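Préparer et conduire une démonstration de service de boissons par bras robotisé lors d'une journée portes ouvertes

Fiche pratique destinée aux équipes d'accueil et aux encadrants du site de Cadley

La présente fiche décrit la marche à suivre pour la démonstration « Service au comptoir », présentée aux visiteurs de l'atelier de robotique Cuesta. Elle remplace la version diffusée en février. Toute demande de modification est à adresser à Yolanda Whitlock, responsable des visites.

Conditions préalables

La démonstration est assurée par deux personnes : un opérateur, habilité sur le logiciel de pilotage Tidon, et un médiateur chargé du commentaire. L'opérateur ne répond pas aux questions pendant que le bras est sous tension. Les groupes sont limités à 15 personnes. Au-delà, le groupe est scindé et la seconde moitié commence par l'atelier de soudage.

Le sol est balisé la veille. Les visiteurs se tiennent derrière la ligne jaune, y compris pendant les phases d'arrêt. L'arrêt d'urgence est testé chaque matin avant l'ouverture des portes, et l'essai est consigné dans le registre du poste.

Étape 1 – Mise en place du plan de travail

Nettoyer le plateau à l'aide d'un chiffon microfibre sec. N'employer aucun produit lustrant : les reflets perturbent la détection des objets. Disposer ensuite le matériel en périphérie, en réservant le centre de la table aux manipulations.

La planche à découper se place à gauche de l'embase du bras. Elle reçoit le couteau en plastique, le pilon et un demi-citron, face coupée vers le haut. Les agrumes entiers sont regroupés à côté de la planche. Les glaçons, présentés dans leur bol, et la pelle se rangent le long du bord gauche. Le plateau de service, avec le verre et la bouteille, est posé côté public. Les autres bouteilles restent couchées dans le casier métallique, à droite.

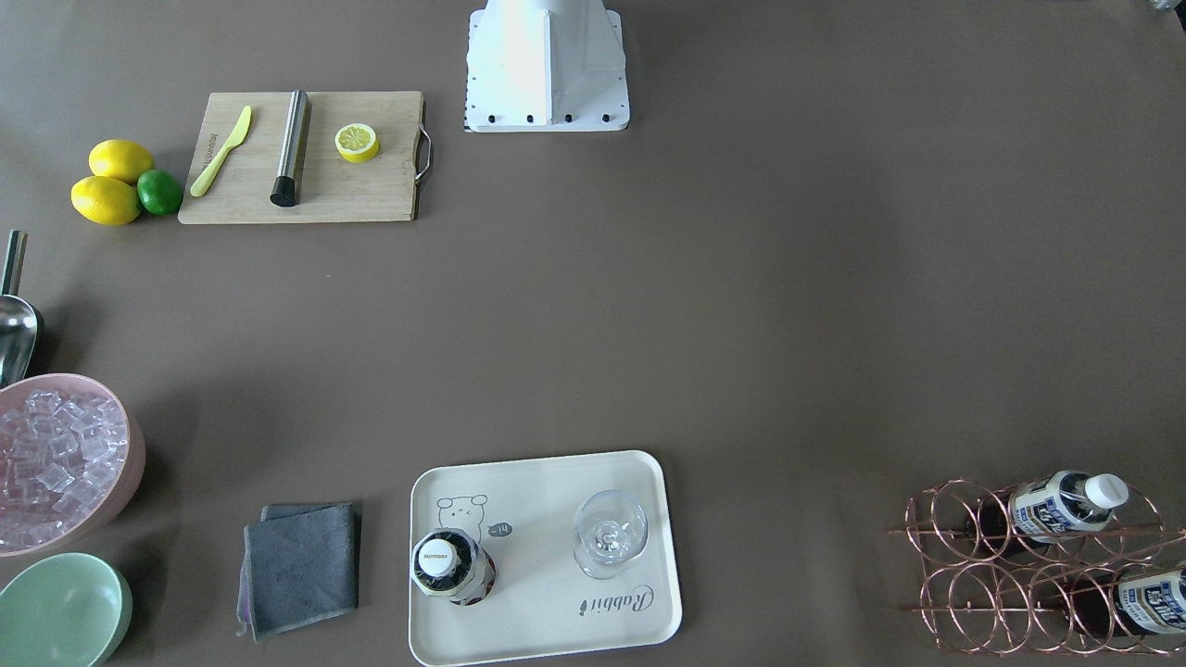 Une fois le matériel en place, l'opérateur lance la reconnaissance des objets depuis la console. L'opération doit aboutir en moins de 15 secondes. En cas d'échec, vérifier d'abord l'éclairage, puis l'écartement entre les agrumes : deux fruits en contact peuvent être interprétés comme un seul objet. Après trois échecs consécutifs, charger la configuration de secours enregistrée sous le nom « Cluvik ».

Étape 2 – Accueil du groupe

Le médiateur présente l'atelier en trois minutes, bras à l'arrêt. Il énonce les consignes de sécurité avant toute explication technique, puis s'assure que chacun dispose d'une vue dégagée sur la table. Les enfants sont placés au premier rang, accompagnés d'un adulte.

Il convient d'éviter le vocabulaire laissant entendre que le robot « comprend » ou « décide ». On dira que le système localise les objets, calcule une trajectoire et l'exécute à vitesse réduite. La vitesse en bout de bras est plafonnée à 200 millimètres par seconde pendant les visites – cette limite ne peut être relevée par l'opérateur.

Étape 3 – Déroulement de la séquence

La séquence complète dure sept minutes. Elle comprend, dans l'ordre :

Déplacement du verre vers le centre de la table.
Prélèvement de glaçons à la pelle et dépôt dans le verre.
Saisie du demi-citron et transfert vers le verre.
Retour des ustensiles à leur emplacement d'origine.

La bouteille demeure fermée pendant toute la démonstration. Aucun liquide n'est versé et rien n'est proposé à la dégustation. Si un visiteur en fait la demande, le médiateur l'oriente vers l'espace de restauration.

Le prélèvement des glaçons est le geste le plus délicat. Lorsqu'un cube tombe sur la table, l'opérateur met la séquence en pause, attend l'immobilisation du bras et retire le cube avec la pince longue. Il ne passe jamais la main sous le bras, même à l'arrêt. Le médiateur peut mettre cet intervalle à profit pour expliquer la difficulté que représentent les objets transparents pour un système de vision.

Étape 4 – Échange avec les visiteurs

À la fin de la séquence, l'opérateur ramène le bras en position de repos, puis coupe la puissance. Les questions sont prises à ce moment seulement. Celles qui portent sur l'emploi, les coûts ou les partenariats industriels sont notées et transmises au secrétariat, qui répond par écrit.

Étape 5 – Remise en état

Entre deux groupes, remplacer le demi-citron et essuyer la planche. Compléter les glaçons si nécessaire. Vérifier que le verre ne présente pas d'éclat. Replacer chaque objet selon le plan affiché au dos de la console, puis relancer la reconnaissance.

En fin de journée, les denrées sont jetées et les ustensiles lavés à la main. Le registre du poste est signé par l'opérateur et remis à l'accueil avant la fermeture. Pour les visites du jeudi, le matériel reste sur place et la salle est fermée à clé jusqu'au lendemain.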